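How to do calf raises on a step for a grumpy Achilles tendon

If the back of your heel is stiff when you first get out of bed, eases a bit by the time the kettle has boiled and then grumbles again after a long walk, you may well have been told you have Achilles tendon trouble. I have had it on and off since 2013, first the left side and then (just to be fair to both) the right, and the slow calf raise is the exercise I keep coming back to. I'll take you through it the way it was taught to me, with the mistakes I made along the way.

Please do see someone first if your pain came on suddenly with a snap or a kick-like feeling, if you can't push up on your toes at all, or if your calf is hot and swollen. Those need looking at properly, and soon.

What you need

A bottom stair or a solid step, something at waist height to rest your fingertips on, and a pair of trainers you trust. I do mine in an old pair of Stornels with the heels worn down on one side, which my physio tuts at every time she sees them.
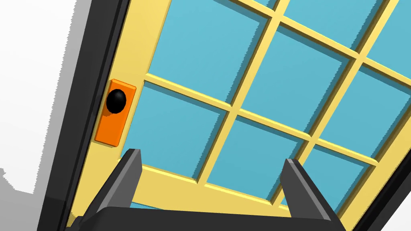
Bare feet are fine too if your floor isn't slippery, though I find the edge of the step digs in after a while. Have a clock you can see, or count in your head, because the whole business depends on going slowly.

Getting into position

Stand with the balls of both feet on the step and your heels hanging off the back. Feet hip-width apart, toes pointing forwards, knees straight but not locked hard. Rest your fingertips on your support and try not to haul yourself up with your arms – I did that for weeks and wondered why my shoulders ached.

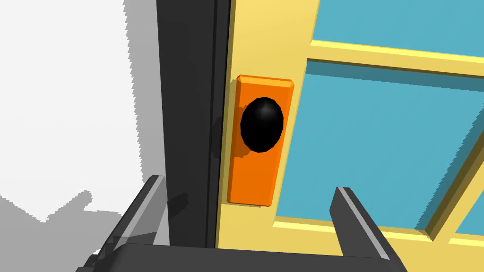 Credit: Akande / Wolix

The movement

Rise up on both feet over a slow count of three. Pause at the top for a moment. Then lower over another slow count of three until your heels are level with the step. If your pain is right down at the heel bone, stop at level and don't let the heels drop any further, as that deep stretch can annoy it. If it's higher up in the tendon, you can usually go a little below.

Do 9 of these, have a good rest, and do another set. When that feels easy, move up to 11. Every other day is plenty to begin with. A mild ache while you're doing them is generally all right, so long as it has settled by the next morning. If it hasn't, do fewer next time and go back to flat ground for a week or so.
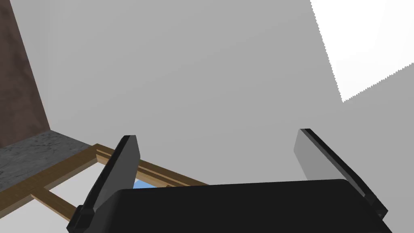 Réka Pálfi wrote in to say that she couldn't manage the step at all at first, and did hers sitting on a kitchen chair with a bag of shopping across her knees until standing felt possible. She also says mornings were hopeless for her and that things went much better once she moved them to after tea.

I'd second the chair idea, and I wish I'd thought of it myself. When two feet become comfortable, go up on both and come down on the sore one only, and keep your hand near that support while you get used to it.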